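Teaching a Gripper to Tidy: Does It Matter Whose Bedroom You Practise In?

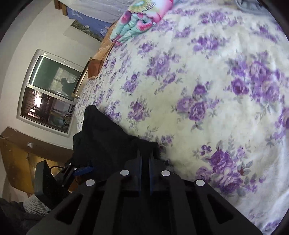 Lizeth Carhuamaca
Third-year student, Robotics and Automation
Supervisor: Natália Kuruc

What I wanted to find out

Most of the soft-object work I read before starting this project was done on a bench, with one plain cloth laid out flat under good lights. I love those papers, but my own bed has never looked like that! Real bedding has patterns on it, other things lying on top of it, and corners that a hand has to reach from an awkward angle. So my question was a simple one. If you teach a robot to pick up and move fabric using demonstrations from real bedrooms, does it cope better with a bed it has never met than a robot taught on the bench?

The demonstrations were all done by hand. You hold the gripper, squeeze to close the two fingers, and do the job yourself while the camera on the tool records what the fingers would see. Later a policy is trained to copy the movements from the video. The arm only comes in at the end, for testing.

The tool

Our gripper is a printed body with two upright fingers and blue pads on the inside of them. The wide lens takes in far more than the fingers do, so a single view holds the bed, the wall, the window and whatever is on the shelf next to it. I was worried about this at first, as it seemed like a lot of clutter to learn from. Ah-rin Ryu, who built the recording software (we call it Rocha, after the street the lab is on), told me to leave the full view in and see what happened. I'm very glad I listened.

The rose-covered bedspread became my favourite surface. A busy print is hard for a policy trained on plain cloth, and black fabric on top of it is hard in a different way: the folds of a dark heap show very little detail, and the fingers are black as well. The patchy pastel blanket was kinder, with its clear bands of colour where it folds.

How the demonstrations were collected

We recorded 449 demonstrations in two sets. The bench set has 166 and was made in the lab at Lustbridge on a grey table. The bedroom set is the other 283, made in rooms in the student houses at Onunley with the permission of the people who live in them. Each demonstration is one pick and one place: take hold of a piece of fabric, lift it clear, put it down on another part of the surface.

Angelica Macapagal and I shared the recording. We found out early on that we hold the tool quite differently. She comes in low and nearly level, and I tip it forward – my early clips look as though the bed is a hillside. We kept both styles in.

Fast movements blur the picture, worst of all when you swing across a bed to reach the far side. I threw out a first batch for this and re-recorded it more slowly. In August I would have told you that this was a waste of a good week. Now I think it was the best week of the project.

To keep the comparison fair, I trained the bedroom policy on 166 demonstrations picked at random from the larger set, so both policies had the same amount to learn from. Everything else about the training was the same.

Results

Each policy got 20 attempts on a bed that appears in neither set, with the fabric placed in the same marked positions. An attempt counted if the fabric was lifted clear and released inside the target area.

Bench policy: 10 out of 20
Bedroom policy: 16 out of 20

I was so excited when the second number came in that I made Angelica check the videos with me again. It held!

The failures are interesting too. The bench policy often closed its fingers on the bedding itself, pulling up a pinch of the cover along with the thing it was meant to take. The bedroom policy did this only once. Its other three misses were all on dark fabric, where it closed slightly too high and came away with nothing.

What I would be careful about

One test bed is a small test, and 20 attempts each is not many. I also can't say which part of the bedroom set did the good work. It might be the patterns, the mixed lighting, the clutter, or simply that two people recorded it in several rooms. The bench set was mostly mine, so the mix of holding styles is different as well, and a stricter study would balance that.

Next

Katherine Ticona is taking over the tool next term for her own project with the Brarska arm, and she plans to train on the whole bedroom set to see what the extra demonstrations add. I have asked her to try lighter-coloured fingers as well, so that they stand out against dark cloth. The clips are sorted by room on the lab drive, with my notes on each one, and the blurred batch is in a separate folder in case anyone wants to find out how much blur a policy can stand.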